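3.2 Objects and arrangement

The fruit arrangement task was designed to examine how the order of items on a table relates to their final placement in a shared vessel. Earlier work on table setting has mostly used flat objects with a fixed canonical position, such as forks and saucers. Fruit has no canonical position. A bunch of grapes may lie in any direction, and a small item can be set against it, over it, or apart from it. We therefore expected more variation between layouts than was reported for the cutlery sets in our pilot study.

The set comprised apples, avocados, a bunch of grapes, and a single serving vessel with a wavy rim. The vessel was chosen by the second author from three candidates after a short comparison in August. The two rejected candidates, a Koech oval platter and a deep round bowl from Drovavby, had smooth rims and gave coders no reference for orientation. The irregular outline of the selected piece allowed the rotation of the vessel to be read directly from its edge. In what follows we call it the dish, as our coders disagreed on whether it should be called a plate or a bowl, and the distinction does not enter into the analysis.

All layouts were prepared on a white tabletop. A plain surface was preferred over a cloth because small items shift when a cloth wrinkles. Figure 2 shows a layout with the fruit placed in front of the dish.
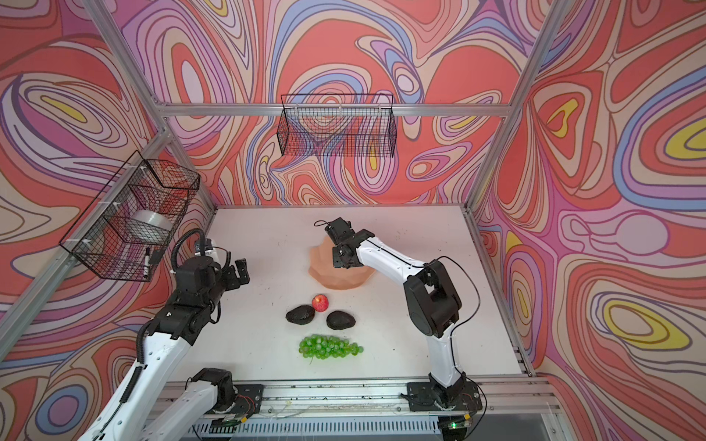 Figure 2. Layout with the dish toward the rear of the table, the apple between two avocados, and the grapes nearest the front edge.

Layouts of this type were coded as "row and base." The row consists of the round or oval items, and the base is the grape bunch, whose long axis runs parallel to the front of the table. Avocados were coded for the direction of the narrow end, using the apple as the reference point. Where the narrow ends point away from the apple on both sides, the row was scored as symmetrical. Spacing was scored separately, and unequal gaps did not change the symmetry score.

The grapes required an additional rule. A bunch has a wide portion and a tapered portion, and the position of its center depends on whether the stem is included. Following Golob's coding manual, the stem was ignored and the center was taken as the midpoint of the fruit alone. This rule reduced disagreement between coders in the pilot data and was kept without change.

3.3 Placement in the dish

Once an item was inside the dish, its position on the tabletop was no longer recorded. It was coded instead by its side of the dish and by its neighbors. Contact with the rim was noted as present or absent. The coding viewpoint was fixed for each image before scoring began, as left and right are otherwise ambiguous for a dish of this shape.
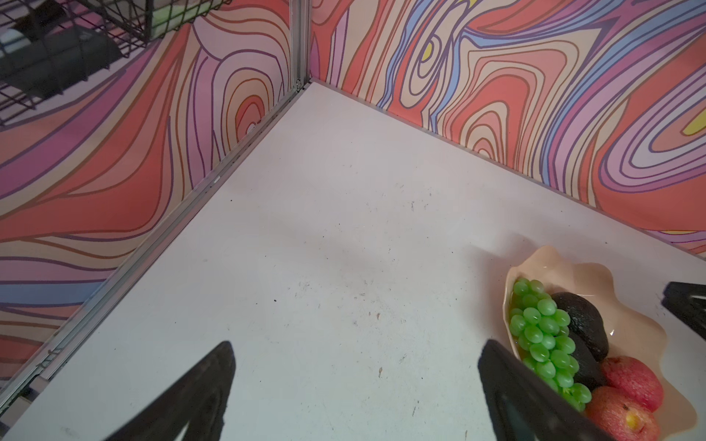

The long items posed the main difficulty at this stage. An avocado laid parallel to the bunch leaves a usable gap along one side, while an avocado laid at an angle divides the remaining area into two smaller parts. The apple can rest in either, but it is less likely to settle where the interior slopes. We coded the angle in three classes (parallel, diagonal, perpendicular) and made no attempt to measure it in degrees.

A total of 761 images were coded. Of these, 200 were scored by both authors to assess agreement, and the remainder were divided between them. Images in which the dish outline could not be followed for at least half its length were excluded from the rotation analysis but retained for the neighbor analysis. Disagreements were settled by discussion, with reference to the manual. Pumphrey entered the final codes in Stosus, and Golob checked a random subset of 100 entries against the images.

Crumbs, specks and surface marks were not coded. The effect of dish rotation on the neighbor scores is reported in Section 4.1, and the full list of placement codes is given in Appendix B.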